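Home Robotics Build, Session 6: Soft objects and the two-finger gripper

These notes cover the second half of the evening. Bring your arm with the wrist camera already fitted and the Dukex gripper calibrated. If you have not finished calibration from Session 5, do that first -- the exercises below will not work with a gripper that closes off-centre.

6.1 Why cloth

Blocks and cups keep their shape. Cloth does not, so a stored grasp position is of little use from one attempt to the next. The arm has to find a fold or an edge each time, go in with the fingers either side of it, and close slowly. Clothing is cheap and won't break anything, so it suits a home build.

6.2 Setting up

Use a surface that gives a little. A hard table punishes a small height error, and those of you with printed fingers will snap a tip. A sofa cushion works well. Pick a garment in a colour far from the surface colour, as the simple colour mask in the Hidayat scripts has trouble with grey on grey.

Set the following in the config file before you power the motors:

Approach speed: 24 mm per second
Finger closing time: 2,000 ms
Log rate: 100 lines per second

Leave the rest at the defaults. Save a copy of the old file under another name.

6.3 Two cameras

The Zutora board takes both camera feeds. The wrist view is for the last part of the approach, when you need to know where the fingertips are against the cloth. The second view is for the wider position of the arm over the surface. Check both before each run.

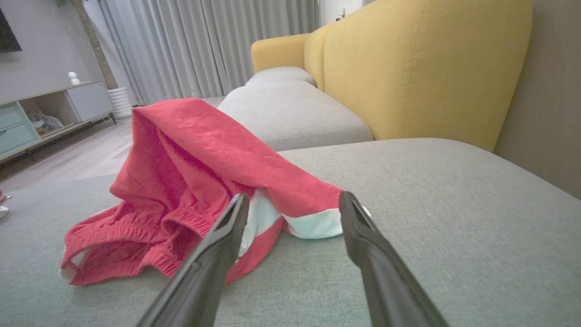

The red garment and both fingertips from the wrist. 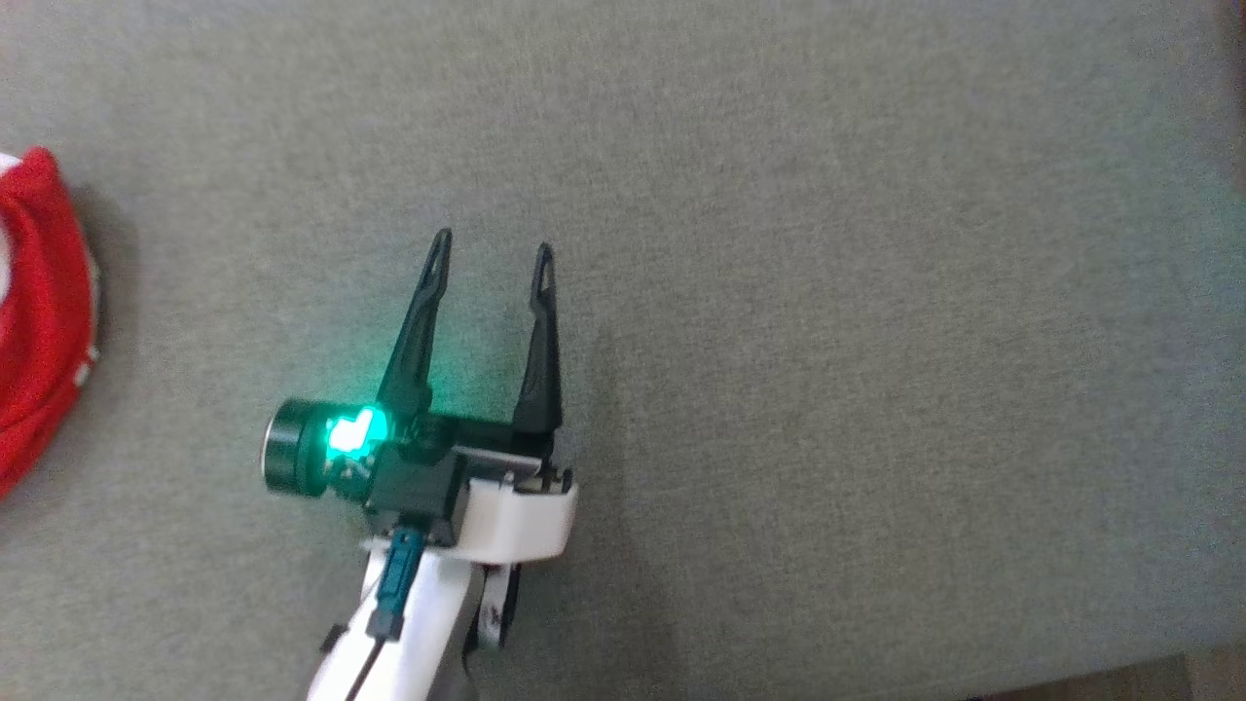
How far apart should the fingers be before the arm goes down?

Wider than the fold you are aiming for, with a finger's width to spare on each side. If they start too narrow, the tips land on top of the fold and flatten it, and the gripper closes on nothing. Opening them fully is fine for a first attempt, but on a small item you may gather more cloth than you want.

6.4 Exercise

Drop the garment from knee height so that it lands in a heap. Do not arrange it. Drive the arm by hand to a fold, close, lift by a hand's width, hold for a slow count of five, and release. Write down whether the cloth stayed in the fingers and which part you went for: hem, waistband, sleeve or a loose fold in the middle. Repeat until you have a full page of results.

Thick edges and ribbed parts are usually easier to hold than smooth lining. Your own results may differ with the pads you have fitted.

6.5 Common faults

Error 781 on the Costix driver means the finger motor has drawn too much current. Open the gripper, wait for the motor to cool and raise the closing time.

If the wrist picture freezes, check the cable where it bends -- it needs slack for the full turn of the wrist.

For next time: read section 7.1 and bring your results page and one towel.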